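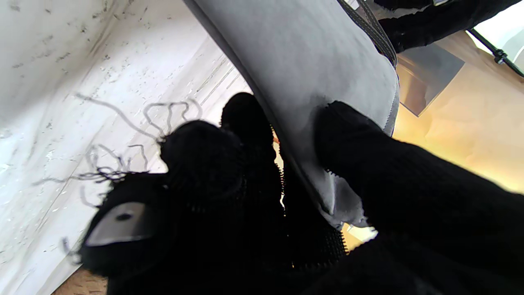

Wrist cam day, or: 80 demos and a lot of lint

20 September 2023
5 comments | 2 shares

Quick one, have to be out the door in a bit. Collecting again today. Soft stuff this time, gray fabric, stitched seam along one edge. The kind of thing the policy is worst at so of course it's what we need the most of.

Setup for anyone who missed the earlier posts. Wulach is the arm and gripper. Bukel is the recording software. I drive, it records wrist camera plus joint positions plus how hard the fingers are closing. One demo = reach, grip, lift, put down, let go. Then reset and go again. The learning side is Natália Quintela's, I just feed it.

Target for today was 80 good ones. Got there, barely. Threw out 13 on top of that. Mostly my fault, hesitating halfway through the reach. The model picks up hesitation really well, unfortunately. Trained on a batch from last December where I was tired and slow and it learned to hover over everything like it was thinking about lunch.

On the knit covers

Still using the black fuzzy covers on the fingers. People keep asking in the comments. Bare pads slid right off brushed fabric, the covers don't, done. The studded pad between the fingers stays as is.

Downside is fibers. There's wavy gray thread trailing off the left finger all over the white surface, you can see it curling around up there. I used to stop and clean up between every demo. Now I clean every so often and leave the rest. Natália's view is that if the thread is only there in some of the demos the model has to learn to ignore it, and if I sweep it away every time then the first stray fiber at Duarte's place is going to be a surprise. Makes sense to me. Also less work.

What I'm varying

Start position of the arm, a lot. Which way the seam points. Folded or flat. Where on the edge I grab. Blinds open or half down, becuase the light off the white surface gets very bright in the wrist view and I don't want it to only work at noon.

Not varying: finger speed. Tried that in the first batch and it was a mess to train on. Maybe later.

Grabbing by the frayed edge is the one I'm unsure about. It's a good handle, fingers push right in under it, and I catch myself going for it over and over. Which means the data is going to say "find the fray" and then someone gives it a nicely hemmed piece and it has no idea. So the last stretch of the session I made myself grip anywhere else. Should of done that from the start. Tagged those seperately in Bukel so they can be weighted up.

Closing force

Had it too high for the first few. Fabric bunches and the wrist view goes mostly black, fingers and pad and nothing else. Backed off and there's more object in view right up to the lift. If you're doing this at home, check your own frames after the first couple demos, not after the whole session. I know. I wrote the same thing in spring and ignored it.

Numbers for Duarte Moreira who asked: a demo is roughly 13 seconds with the reset. Doesn't sound like much. My shoulder disagrees.

To do
- rename today's files before I forget what they are
- second set of covers, these are shedding badly
- ask Natália if she wants the failed grips too (she said yes once, then no)
- thicker fabric next, then maybe something with a zipper

Training run goes on tonight if the Dillero box is free. Will post whatever comes out, good or bad. Gotta run

5 comments | Share this post

Related posts
Why my first batch from the Bettencourt bench was useless
Bukel export settings, finally written down
Teleop with a sore shoulder
Towels: the December batch
Moving everything to the Dillero machine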